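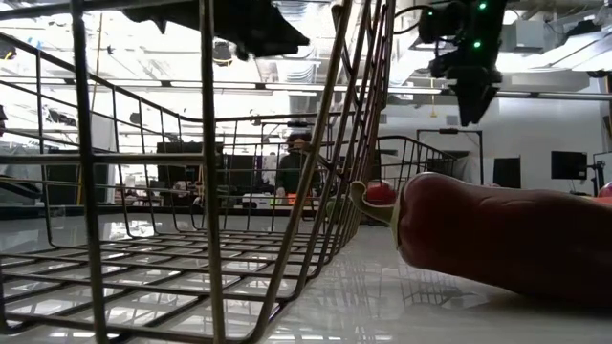 Red pepper beside the wire basket, two grippers overhead, January build session.

How to record a produce-sorting run without crying

These notes are for new members of the Nisbet Robotics Club who have picked the grocery task. You chose it over block stacking, so you have only yourselves to blame. Read the whole page before you touch the arms.

What you need

One station with both arms powered up
Two wire baskets
A handful of produce, fresh or plastic
The Carkasik recording script, installed on the station laptop
A partner who can reach the stop button and isn't eating lunch

Step 1. Set the table

Wipe it first. The tabletop is glossy and shows every fingerprint, and the cameras love a fingerprint. Put one basket in the near position and the other toward the back, then scatter the produce between and beside them. Vary the layout for each run. Last year's team put the pepper in the same spot every time and trained a model that was superb at visiting that spot, pepper or no pepper.

Step 2. Check your heights

Jog each gripper across the basket with the fingers closed. You want 3 inches of air above the rim. Watch the cables while you do this – a loose loop will find a basket wire and hang on to it like a toddler at a toy store. Tape down whatever sags.

Step 3. Pick

Come straight down over the fat part of the vegetable. Do not grab the stem. Everybody grabs the stem, it looks exactly like a handle, and then the pepper swings around and clubs the basket on the way in. Close slowly and stop when the skin starts to dent.

Step 4. Place

Lower the item until it is nearly on the basket floor, then open. Dropping from the rim counts as a failed run in the Trukness Cup rules, and the judges have heard your argument about gravity.

Step 5. Save and label

Keep a run if the item ends up in the basket and no wire got bent. Label failures as failures. The club has 2,105 usable runs so far and wants more than 4,000 before the regional, so please don't pad the folder with eight copies of your best one. Valentyna Hordiienko checks the uploads and will notice.

If it goes wrong

Arm freezes halfway: usually the joint limit. Back it out the way it came.
Basket slides: put a rubber mat under it – the thin kind, trimmed so it doesn't stick out.
Pepper rolls off the table: new pepper. Zesteo Market gives us the ugly ones free if you ask before 8 a.m.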